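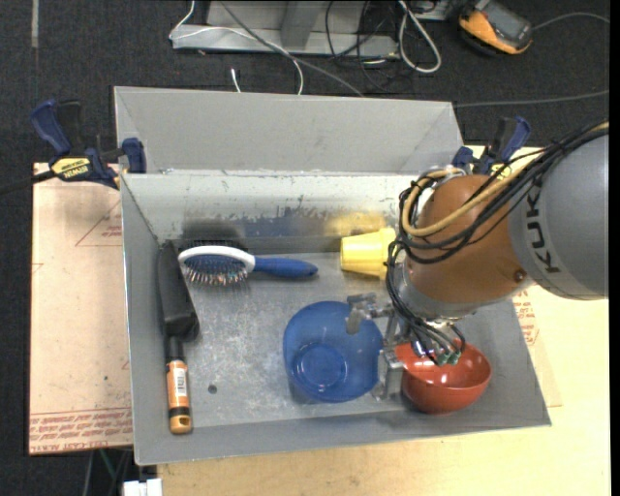
Braço KUKA sobre a caixa metálica, com a garra entre a tigela azul e a vermelha.

De: Amancay Leiva
Para: lista automação-doméstica
Assunto: Re: Re: arrumar louça, já dá?

Em 17 de maio, Gøran Ekström escreveu:
> Na Ristum dizem que esvaziar um escorredor está resolvido.
> Se a garra pega uma tigela, pega todas. O resto é
> integração. Alguém discorda?

Discordo em parte. Pegar uma tigela isolada, de pé, com folga à volta, sim. Numa caixa de paredes altas o problema passa a ser o acesso: a tigela vermelha está inclinada, o copo amarelo está deitado junto à parede do fundo e a escova fica mesmo ao lado. O punho tem de entrar com cabos e mangueira sem tocar na chapa.

Há ainda a percepção. A tigela azul é translúcida e o metal devolve um reflexo amarelo do copo. Em outubro, na Gultitz, fizemos 100 tentativas com louça translúcida e falhámos 27, quase todas por erro de profundidade – a garra fechava acima do bordo.

Para chão de fábrica, com peças conhecidas, aceito o argumento. Para uma cozinha, ainda não. O Sølve Sjögren tem os registos dos 8 objectos que usámos e pode enviá-los a quem pedir.

Gøran, a Ristum publica as falhas ou só o tempo de ciclo?

Amancay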